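Home | News | Events | Letters | Contact

Snacks for the night bus to Hesholm

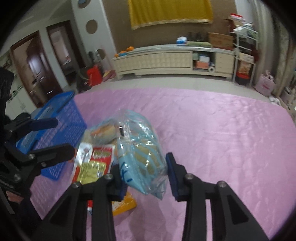

Bread roll and snack packets on the bed.

Our August trip leaves on Monday at 6 in the morning, and 37 members have signed up. The bus stops only once, in Didmont, and the shop there is often closed. Please bring your own food and water. Lowri Hughes keeps the seat list - write to her if you want to sit in front.

Comments

Edin Tomić: Is it a night bus or a morning bus? The title confused me.

Lowri Hughes: Morning. The night bus is for coming back.

Chenxi Cao: Two seats in front please, my mother gets sick on the curves.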